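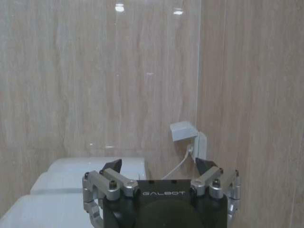
Lawal Bashir shot his second feature, "Runditz," in 147 days spread over three years, mostly on weekends, with a crew that changed every time somebody found paid work.

The film follows a ferry mechanic who goes back to her hometown to sell her father's house and ends up staying through the winter. Sofia Giannakopoulos plays the mechanic and is on screen for nearly every scene.

"I wrote it for someone older," Bashir said. "Then Sofia read for the sister, and I went home and changed the script. The sister is hardly in it now."

Giannakopoulos had done mainly theater. She said the long breaks between shoots were harder than the work.

"You come back after four months and have to find the same walk," she said. "I kept her boots by my front door and wore them to the store."

The first cut ran 159 minutes. Bashir took out a subplot about a custody case and most of the music, which brought it down to just over two hours. He still misses one scene, a long argument in a parked car.

"It was the best acting in the picture and it stopped everything dead," he said. "Sofia didn't speak to me for a week."

"Two weeks," Giannakopoulos said.

Lapointe, the distributor, will open the film in October in a small number of theaters. Bashir is already writing the next one, a comedy set in a driving school. He has almost 100 pages and no ending. Giannakopoulos said she hasn't been asked to read it yet.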